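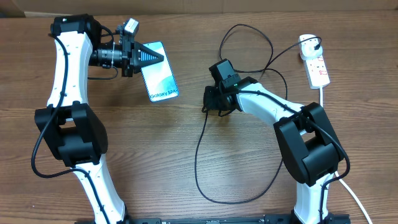

Two white-and-black arms, one brown table.

The toads were late. Or early, depending who you asked, and Valquíria Vasconcelos wasn't asking. She had two buckets, a flashlight with a bad switch and the road out of Plundton all to herself, rain coming sideways.

No cars yet. Good.

First one by the culvert, big as a fist, sitting there like it had paid for the spot. She got it under the belly. It peed on her glove. Into the bucket.

"You're supposed to be under a log," she told it. "It's November."

Warm, though. Too warm for coats all week, then the rain, and the whole bank had woken up and started walking downhill to the pond at Jollow. Wrong time of year. Spring was for the pond. Somebody should tell them. They went anyway, little wet lumps on the yellow line, blinking.

Headlights. She stood in the lane and waved the flashlight, which quit. Smacked it. It came back on. A pickup, wipers going like mad, window down two inches.

"Qiu?"

"You're going to get flattened."

"Toads."

"It's November."

"I know what it is!"

He looked at her, looked at the road. Nearly 900 yards of it from here to the pond, and all of it moving if you got the light low enough. He'd been due in Zernemstead five minutes ago, he said. His sister's. Soup. He put the flashers on and parked the truck crossways, so nothing could get by on either side, and climbed out in his good shoes.

"Which way are they going?"

"Down."

"And we want them to go down?"

She hadn't thought about it. You carry them the way they're facing, that was the rule, her mother's rule, the spring ones. But there'd be ice on the pond by the end of the month and these would be fat and slow and not dug in. She stood there with teh bucket knocking against her knee. Thump from inside. Thump.

"Up," she said. "Back up. Into the leaves."

So up. Over the ditch, hands and knees, the beech roots slick, Qiu swearing at his shoes. They tipped the buckets out under the holly and the toads sat in a heap. Then one backed itself into the leaf litter, rear end first, shuffling, until there was only a face. Then no face.

"Huh," said Qiu.

The big one turned around and started for the road agian.

She picked it up. It peed on her other glove.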